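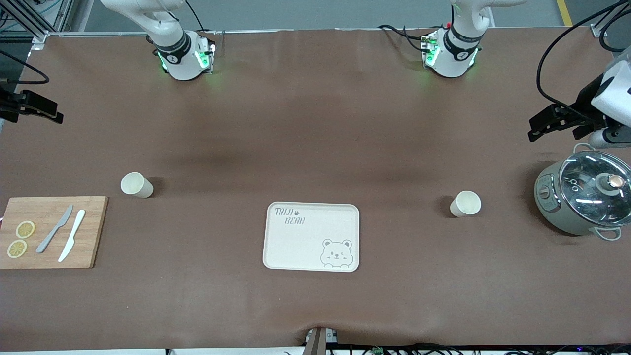 Windasmont Beats Laxdal, Pending Paperwork

6/16/22

Windasmont won the conference softball title on Thursday's rain date, or at least it has the trophy, which the league has asked it to keep indoors for now.

The final was 4-3. The fourth run is the one people are calling in about. With two outs in the bottom of the seventh and the score tied, Windasmont shortstop Mylene Macapagal hit a hard grounder down the third base line. It struck the bag, hopped over the fielder's glove and rolled under the Laxdal bullpen bench, where it stayed.

Macapagal kept running. So did the runner ahead of her, all the way from first. The left fielder raised both hands to signal a dead ball. The third base umpire, who had been looking at the bag, looked at the bench, then at the left fielder, and signaled nothing at all.

The rule is simple enough. A ball lodged under a bench in play is dead, and the runners get two bases, which would have put the winning run on third. The trouble is that a ball rolling under a bench isn't lodged until it is, and the bullpen bench had three pitchers sitting on it, one of whom lifted her feet to be helpful.

By the time the umpires had finished talking, Windasmont had poured a cooler over its coach – the wrong coach, as it happened, an assistant from Laxdal who was walking over to complain.

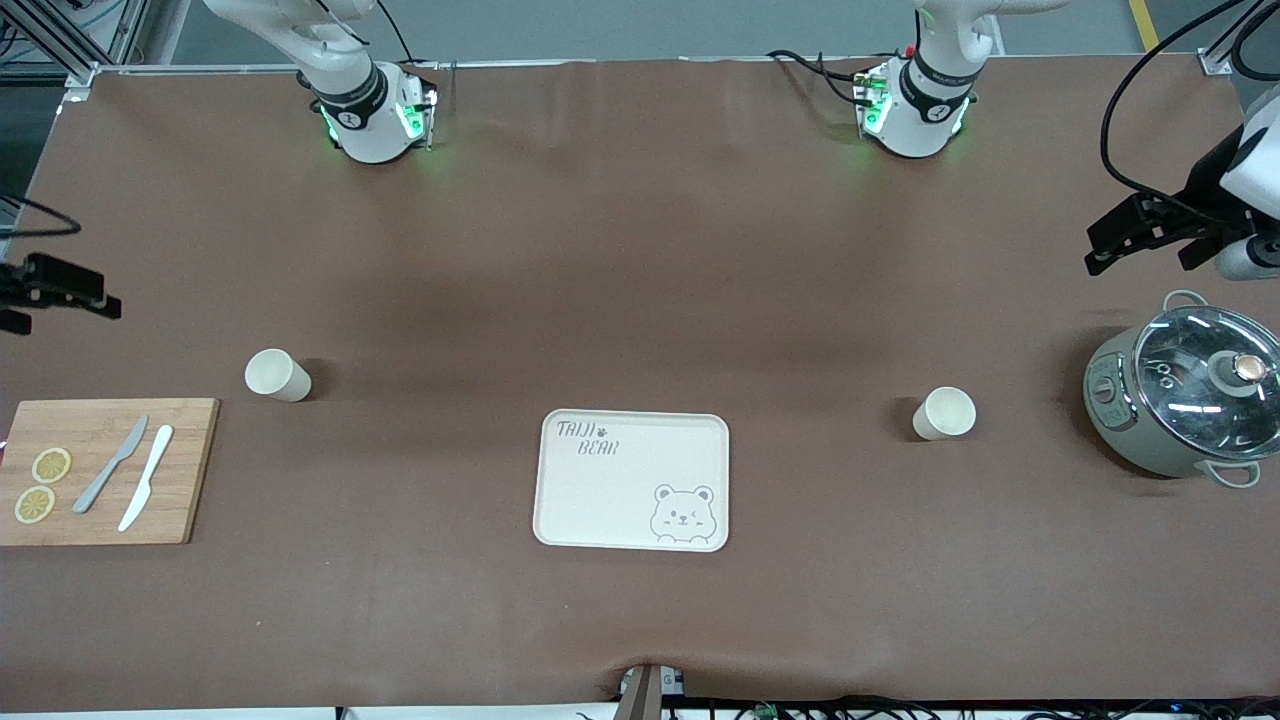 The Protest

Laxdal filed its protest within 30 minutes, as required, on a form last revised in 2000. The form has a box for "interference by animal" and a box for "interference by spectator." It has no box for a bench. Laxdal checked both and wrote "see attached."

The league will rule before the regional draw. If the run comes off, the teams go back to the seventh with two outs, runners on second and third, and everybody standing where they were, including the three pitchers.

The announced crowd was 328, a season high for a field with 61 parking spaces. Most of them stayed through the umpires' meeting, and a few offered to take part in it.

Macapagal, who went 3-for-4 and has been credited so far with a double, a triple and a home run on the same swing, said she would take whichever one they settled on. Windasmont practices again tomorrow.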